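Moving 21 sites off the old phone system

Vestton runs laundry and linen depots in regional centres, and until last June each depot had its own phone lines, its own voicemail box and its own bill. The company's operations manager spoke to us about replacing the lot with a hosted service from Orinier.

"We had 21 sites and four carriers," she said. "If a customer rang the wrong depot, staff wrote down the number and rang the right one. There was no transfer button that worked between towns."

The first job was an audit. Vestton was paying for some 300 lines and could match a person or a device to fewer than half of them. Several belonged to fax machines that had been thrown out years before.

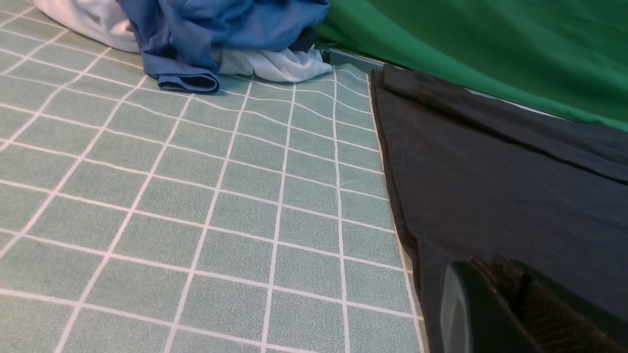

Choosing a supplier

Three suppliers quoted. Akl came in cheapest per handset but wanted a five-year term. Orinier offered three years and agreed to port numbers one depot at a time, outside business hours.

"The price difference was smaller than it looked once you added the routers," she said. "What we cared about was who would answer at 6 am when a depot couldn't take calls."

Head office handles up to 2000 calls in a busy week, so it went last. The smaller depots moved first, two at a time, and each kept a single analogue line for the alarm panel.

Not everything went to plan. At one depot the internet connection could not carry voice and the stock system together, and callers heard gaps. Orinier's technician set voice traffic to take priority, and the depot later moved to a better connection.

"I'd test the link at every site before signing," she said. "We tested six and assumed the rest."

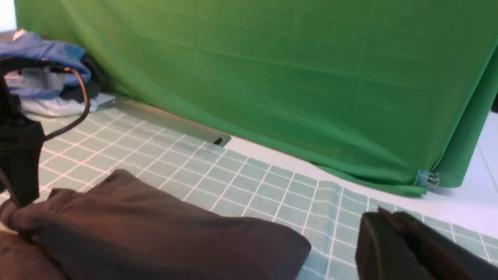 Green cloth hung behind the work surface.

The company now gets one bill. Calls that go unanswered after 21 seconds roll over to the next nearest depot, and staff can see who is on the phone before they put someone through. The call records go into Zaneck, the reporting tool the accounts team already used.

Training took longer than expected – mostly on voicemail, which some drivers still avoid. Next on the list is text message reminders for pick-ups.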